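The Kiosk at Okstead

Ramiro Montoya took over the kiosk at Okstead station in October, when the mornings were still dark and the first train to Zabala went out with its lights on. His aunt had run it for 18 years. She gave him the keys, a biscuit tin full of receipts and a page of instructions in capital letters. The last line said DON'T MOVE THE CHOCOLATE.

He left the chocolate alone for a week. Then one evening after closing he cleared the brown table in the back room and began to work out how he would do it himself.

He had grown up behind that counter, more or less. After school he'd sat on an upturned crate and done his spelling while she sold cigarettes and the evening paper. The paper was gone now and so were most of the people who had bought it. What was left was commuters, school kids and the man from Nundeo who came through with his dog and never bought anything but liked to look.

Ramiro put a clear stepped stand on the table at an angle and tried a Snickers on the top shelf, then another on the shelf below.

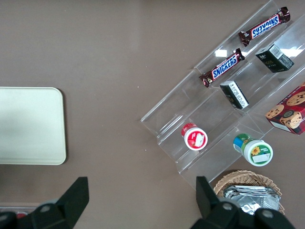
His aunt had always kept the bars flat in a box beside the till. You had to lean over to see them. He thought people getting off a train at six at night, tired and with an hour still to go on the bus, would want them closer to eye level. He stood back against the door, which was as far as a customer would be, and looked. Then he crouched to be a school kid and looked again.

The phone rang. It was her.

"Are you still there?" she said.

"Just tidying."

"You're moving the chocolate."

He said he was only trying something. She didn't answer for a bit and he could hear her television. She asked whether the milk had been ordered and he said it had. She asked whether he was eating properly and he said he was, and after that she hung up.

In fact he hadn't eaten since noon. He washed his hands, turned the sign on the front door a second time to be sure, and went back to the table.

The sandwiches were the real trouble. The bakery in Sisia had put its prices up again, and he was selling them for 90 cents more than she had in the spring. Some people had noticed. A woman in a green raincoat had picked one up, read the sticker and put it down again, and he had thought about her for two days. He'd decided that if a sandwich was going to cost that much it ought to be on a tray where you could see what was in it, with nothing crowding it.

So he moved things. The drinks went on a rack at the back, the basket off to one side, and the tray in front where a hand would naturally go.
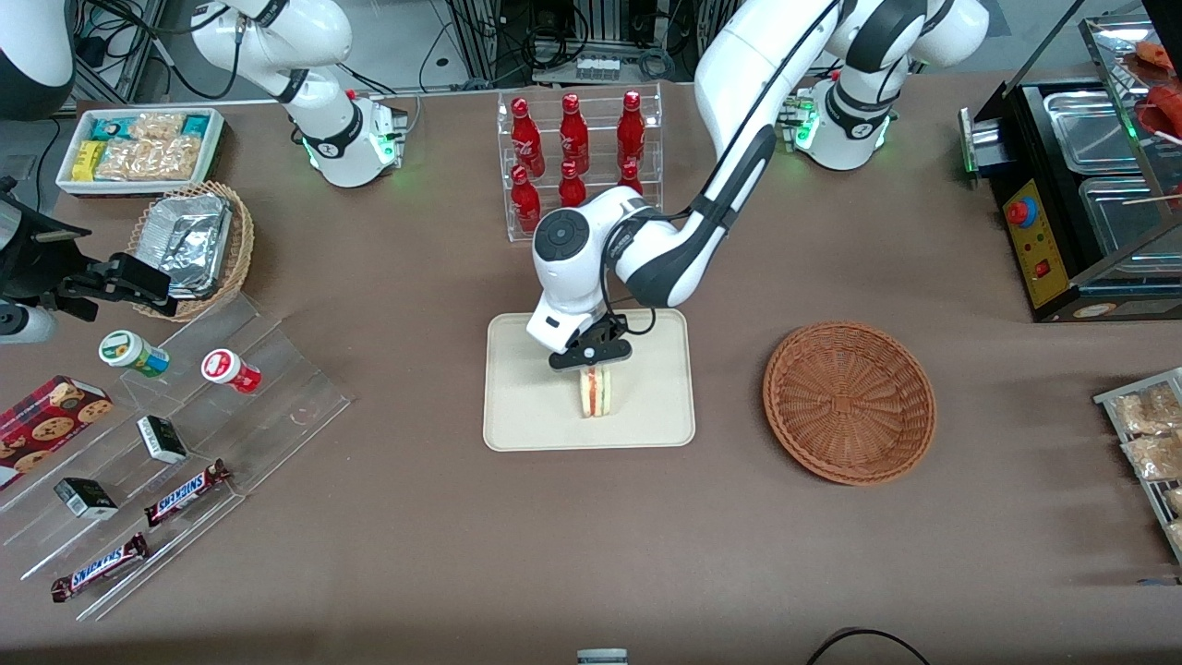

It was past nine when the late train came in. He heard the doors, and then around 12 people walking over the footbridge, talking, and one of them laughing at something. Nobody tried the door. The sign was turned and the front light was off.

He ate a cheese roll standing up and looked at what he'd done. It didn't look like hers. Her kiosk had looked full, always, even at the end of the month when it wasn't, because she pushed everything forward to the edge. His had gaps. He tried pushing a few things forward and then pulled them back to where they'd been.

In the morning she was at the counter before the first train, in her good coat, with her bag held in front of her. She looked for a long time. She bent down and looked from there as well.

"The dog man will like it," she said.

She bought a Snickers and paid for it with coins, and wouldn't take the change. Then she went around the back to see about the milk.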